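Search posts, people, tags

Makori Handling Notes
4 Oct 2025

1/ We rewrote our house rules for hand-held gripper work at Makori this week. Posting the parts other groups may want. The old version ran 12 pages and people skipped most of it.

18 reposts

2/ Grip sealed snack packs upright, fingers flat on the front and back. Stay off the crimped ends. If the pack bulges between the pads, open up and start over.

3/ Ribbed pads get wiped every 70 picks and swapped at 300. Log both. Parkomard uses a longer interval, but they mostly handle cartons.

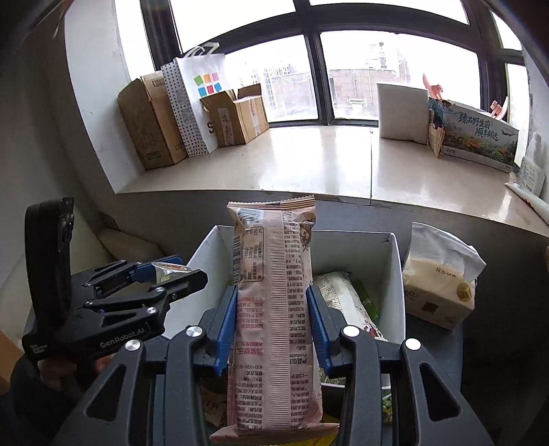 4/ Two grippers can work over the same box, but only one goes in at a time. The other holds still outside the flaps – open or closed, your choice, as long as it stays put.

6 comments

5/ Keep real clutter on the table. Tissues, bags, half-full boxes are all fine. Clear away anything with a name, an address or a phone number on it, shipping labels included.

6/ A drop is a drop. Mark it and keep the recording. We had a long argument with Jelus over this in March and ended up agreeing that deleted drops make the numbers useless.

7/ Breaks: stop after 4 sets, hands off the tool. Wrist strain was the most common complaint under the old rules.

8/ Next up is soft bags, where the Brarkier checklist and ours still disagree on grip force. Will post that section once it's settled.

41 likes 9 comments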